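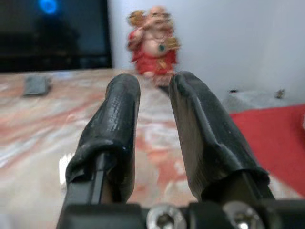

The Great Front Room Sort-Out

So I finally did the front room. If you've been reading since the Fustdale apartment you'll know I have been threatening to do the front room in one form or another for years, and that it usually ends with me moving one pile to a different chair and making a sandwich. This time I got all the way through it (nearly all the way, we'll get to the cabinet) and I'm so pleased with myself that you're getting the long version.

A little background for the new people. We moved to Wilport with far too much stuff and a plan to deal with it after the move, and you can guess how that went. The kitchen got done because we had to eat. The bedroom got done because we had to sleep. The front room got whatever was left in the van. By January it was the place where anything without a home went to sit, and the two marble-top tables, which I love and which I hauled all the way from a yard sale out past Barkside, had turned into storage with legs.

I should say something about the tables, because my sister calls them the pizza tables and I won't have it. The tops have this marble pattern, pale with rusty orange and pink running all through it, and a thin red edge. They match. I paid $20 for the pair! The man selling them threw in a red plastic stool because he didn't want to carry it back inside. I have eaten at those tables, wrapped presents on them, cut out a whole set of curtains on them (badly), and I would not swap them for anything in a catalog.

Anyway. The Buddha.

The little laughing Buddha in the red robe came from my grandmother's place, and he was the first thing I dealt with, mostly because I couldn't decide about him and I wanted the hard one out of the way. He used to live on her windowsill next to the dish soap. He's not fancy. He's cheerful, though, and I'm a sucker for a small cheerful object. I put him in the donate box, took him out, put him back in, went to make coffee, and came back and took him out again. He's staying. That was the first hour gone.

After that I made myself a rule, which was one surface at a time, no wandering off. I am a terrible wanderer. I'll go to put a cup in the kitchen and next thing I'm reorganizing the spice drawer and the front room looks worse than when I started. So I had a kitchen timer going and I was only allowed to leave when it rang.

The floor came second. It's a pretty floor, pale marble tile laid on the diagonal, and it was the thing that sold us on the house, and I had barely seen it in months. It has a lot of gray clouding in it, so crumbs disappear against it until you walk across in bare feet. It also makes white things vanish. Anything small and pale that rolls off a table is basically gone until you step on it. 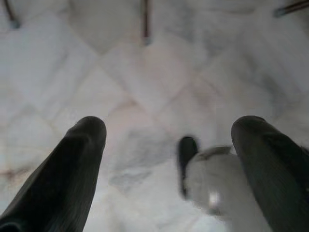

I did the whole floor with a soft broom first and then on my hands and knees with a damp cloth, going along the grout lines, which took forever. There's a rusty sort of streak in the stone that I had been scrubbing at, off and on, since we moved in. I'm now fairly sure it's just part of the stone. Somebody in the comments told me that ages ago and I didn't listen. Sorry! You were right, and my elbows would like you to know it.

Then the row along the wall. Every house has one, I think, some ledge or strip where stuff lines up like it's waiting for a bus. Ours had crept along behind the table a piece at a time. A trophy. A jar with a red lid. A remote. A mug, green and white, that belongs in the kitchen and has refused to live there. A few round things I've picked up here and there that I couldn't defend to you in court. I took the whole lot off, wiped everything, and then put back only what I could say out loud why I was keeping.

The trophy I could explain. That's Alby's, from a quiz league in Pomare, and yes, for those of you who've asked, Alby Stubbs from the old crab boil posts, the same one. He left it with us when he moved into the smaller place and he has never asked for it back, and at this point I'd argue with him if he did. It's gold, it's completely over the top, and it makes me laugh when I'm dusting. The jar could also stay because I use it for loose change. I emptied it out on the table to wash it and counted up $38.08, which Alby insisted on hearing as 3,808 cents when I told him over the phone, because that sounds like more. He wanted to know if he got a cut for the trophy's rent.

The remote is a mystery. It doesn't work the TV. It doesn't work the fan. I pointed it at everything in the house and pressed every button and I swear the neighbor's dog started barking, so maybe it's for him. I've put it back for now. You know the minute I throw it out I'll find the thing it goes to.

Which brings me to the tables, and the part I'd been looking forward to. I wanted one of them to go back to being a table you could sit down and eat at. Cup, fork, spoon, plate, done. We've been eating on our laps since we moved in and my back has had enough. I got the everyday things out and started trying out where they'd go. I know that sounds silly, trying out where a fork goes, but I wanted to see how much room there'd be for two people with elbows.
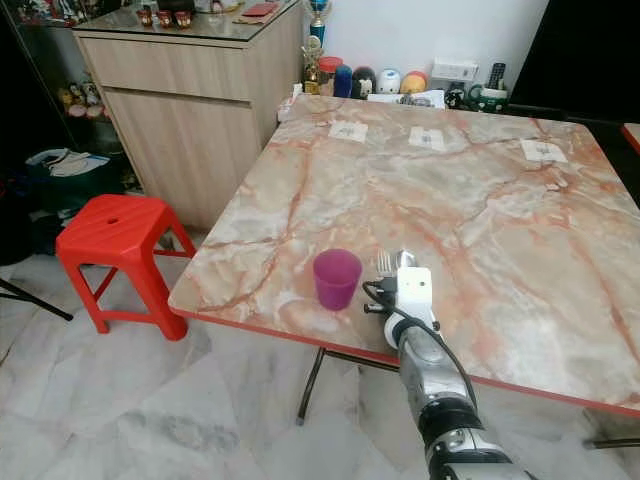

The purple cup, the fork and spoon, the red stool, and Alby's trophy holding court at the back.

The purple cup is plastic and I've had it since college. It's a see-through magenta kind of color and I'm told it is not a grown-up cup. I don't care, it's exactly the right size for orange juice. There were four once. This is the one that made it.

I'd also gone a bit label-happy. My idea was little paper labels to mark where things were meant to go so that we'd both put them back in the same spot, and I still think it's a good idea, but I'll admit that after a couple of days we both knew where the fork lived and the labels were just more things on the table. They've been recycled. If you have kids, or a husband who stands in front of an open cupboard asking where the bowls are, you may get more use out of them than I did.

The silverware itself is plain stainless and I sorted it while I was at it. I'd like to tell you I had a system, but I dumped it all on a dish towel and pulled out anything bent. We seem to lose teaspoons and gain forks. Where do the extra forks come from? I've never bought a single extra fork in my life.

The dishes were easier. I've gone over to stainless for lunches, a wide shallow one for the rice or whatever we're having and a deeper bowl that sits inside it. They stack, they don't chip, and on a marble top you're not wincing every time you set something down. My mother thinks it looks like camp. I like camp!

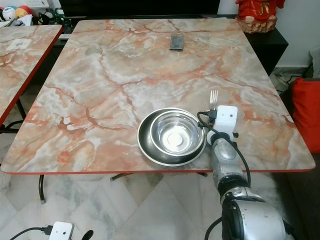 The other thing I love about the steel is that one of them does the job of three. The wide one is a plate at lunch, a tray when I'm peeling carrots, and the thing I put under the colander when I can't be bothered to go to the sink. I gave away a whole shelf of plates after I worked that out. They went to the thrift store with two boxes of books and a lamp I'd been meaning to rewire since before we had the dog.

I also had to make a decision about phones at the table. My phone lives on that table. It just does. I put it down there when I come in and it stays until bedtime, and then I'm up the stairs and down again looking for it. We've agreed on the second table for phones, mail, keys and that sort of clutter, and we're getting better at it. I'd call it half the time.

The cabinet, now. The cabinet on the left is the light wood one with the glass on top, and I've done the top and only the top. The three little red and gold cups stay in their row because I think they look smart there. As for the drawer, I opened it, saw what was in it, and shut it. There's a 500-piece puzzle in there somewhere and I'm pretty sure a 2,000-piece one has come open on top of it. That's a job for a rainy afternoon with a podcast and possibly some wine.

The stool from the yard sale has a new job too. It's the spot where I sit to take my shoes off, and since it weighs nothing I can hook it with one foot and drag it wherever I'm working. I did most of the low dusting from it. If your knees are anything like mine, get yourself a plastic stool.

We had our first proper sit-down lunch in there the next day, rice and a fried egg and the last of the green beans. I got the purple cup. Next time I'll tell you about the curtains, which I've taken down to wash and which have come out of the machine slightly shorter than they went in.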